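Moving my side money out of single stocks, talk me out of it?

tamlev_241
Joined in May

So I've been picking my own stocks for 16 months now, mostly small stuff I read about at lunch, and I finally sat down and added it all up. I'm down $718. My boring index fund at Trultine is up over the same stretch, and I never even look at it! I'm thinking of selling everything in the play account and just being done. Has anyone here quit cold turkey, or did you keep a little to mess around with?
— Tamara

rattana_c

Kept a little. I have four companies I know well and that's my limit. If I want a fifth one I have to sell one first. It took most of the itch away for me and the damage stays small.

Nesma E.

I'd sell it all. A little to mess around with is how I ended up back where I started, twice. You put in $241 "for fun", it doubles, you feel like a genius, and then you put in rent money. Ask me how I know.

rattana_c

That's a rent money problem though, I don't think it's a stock problem. Plenty of us can leave a small account alone.

Nesma E.

Sure, and plenty of us said that the first time too. She asked if anyone quit, I quit, I sleep better.

leonor.arruda

Before you sell anything, check what you paid for each one. I sold the whole lot in one afternoon and then spent a weekend digging through old statements from Kamel trying to work out my losses for taxes. Also, don't buy the same thing back within a month or you may not be able to claim the loss right away. I got bitten by that one.

tamlev_241

Oh no, I did buy more Clendberg last week. Does that count if I sell the older shares now?

leonor.arruda

It can, yes. I'd look at the dates or ask whoever does your taxes before you touch that one. The rest you can probably deal with whenever you like.

Nawal O.

Different question — why is the play account at a separate broker? I had mine at Urnomico and the app kept buzzing at me every time something moved. Turned off the alerts and I went from trading every day to maybe once in a season. Might try that before you blow it all up.

tamlev_241

Alerts are off as of five minutes ago, thanks Nawal! Going to leave Clendberg alone, sell the rest on Monday and move it over to the index fund. Rattana, I might steal your rule later if I get twitchy.
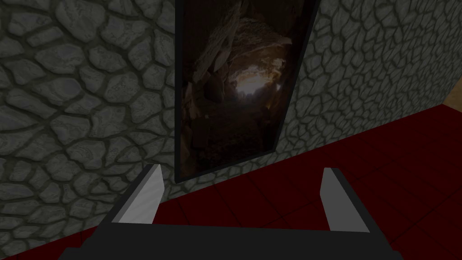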